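9/19/15

Contact sheets from the Kalow harbour negatives, second pass. The first pass in August was done too quickly and I marked frames for their subject alone, without looking at density. Today I went back through with the loupe and a grey card next to the light table. Of the 576 negatives that came from the Geston archive, 52 are now on the list for printing. The rest stay in their sleeves.

The film is 35 mm, fine-grained, developed a little long by the look of the highlights. Sky is blocked up on most of the quay pictures. The ones taken under cover, in the net lofts and the ice store, are much better: full shadow detail, a long even middle, no halation at the windows. I had assumed the loft pictures would need the most work and I was wrong. Grade 2 will do for nearly all of them. The quay pictures want grade 1 and a good deal of burning in, and even then the sky comes up as flat paper grey with no cloud in it.

Sequence is still a problem. The sleeves are numbered but the numbers were put on later, in ballpoint, by someone who took the edge markings as a guide and did not notice that two rolls had been cut and mixed. Sleeve 23 has strips from both. The crane is rigged on one strip and has no jib on the next, and the tide is out in both, so they cannot be a few minutes apart. I have split the sleeve into 23a and 23b and written this on the index card in pencil. The Kastport catalogue gives the whole sleeve as a single morning, and it should be corrected before anything goes to print.

Made 8 test prints between lunch and five. Developer at 20 degrees, two minutes, fibre paper, selenium at one to nineteen. Notes for each:

The ferry ramp, whole negative: too heavy in the lower left, dodge by a third of a stop.
The woman with the ledger: correct as it stands.
Ice store, wide: correct, but there is a hair on the negative at the top right. Clean and repeat.
Ice store, close: slightly soft. The softness is in the negative. Leave it out.
Net loft, three men: print darker. Their hands are the point of it and they are going chalky.
Quay in fog: grade 1 is too flat, grade 2 is too hard. Try split filtering.
Boy on the bollard: scratched along its full length. Retouching would take a day. Undecided.
Warehouse door: I like this less every time I see it.

Wrote to Dmytriv about the plates for the book. They want scans instead of prints, to save a stage. I replied that I would send both and they could compare. A scan from the negative gives more in the sky, I accept that, but it also gives a picture that was never seen at the time. The prints from the period, the few there are, have white skies. The photographer printed them that way and sold them that way. If the book shows clouds it is showing my work. I put this more politely in the letter.

Captions are due before the plates, an odd order, and I have only the back-of-print notes to go on. These give a place and sometimes a trade. Several say only "Kalow, work". I am against guessing. The draft that came from Kastport has a caption about hardship on the ferry ramp picture and there is no evidence for it in the file. People are carrying boxes up a ramp. I struck it out and wrote "Ferry ramp, Kalow".

Paper stock: up to two weeks for the next box. There is enough for the corrected tests but not for the full set, so I will do the lofts first and hold the quay pictures.

Washed the last prints for an hour and laid them face down on the screens. The heater in the drying cupboard is cutting out again, so left it off.
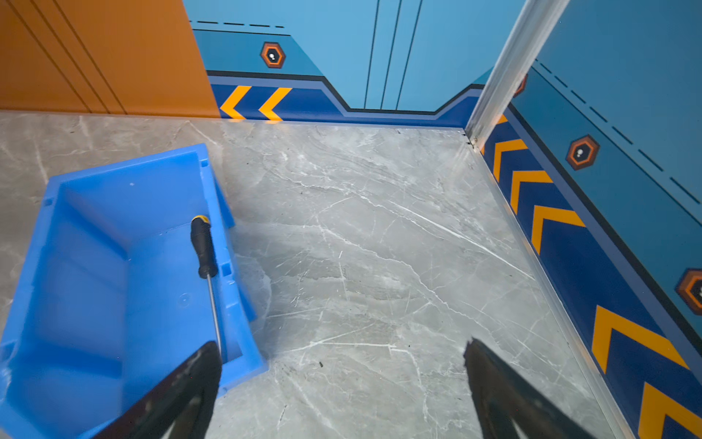
For tomorrow: clean the ice store negative, split filter test on the fog, start at grade 1 for fifteen seconds and add the hard exposure in steps of two. Check the safelight against a coin on a scrap of the new paper, as the borders on the last two tests looked faintly veiled. Find the edge numbers for 23a. Send the caption list back with the deletions marked in red, and ask Geston whether the missing end of the second roll was ever received.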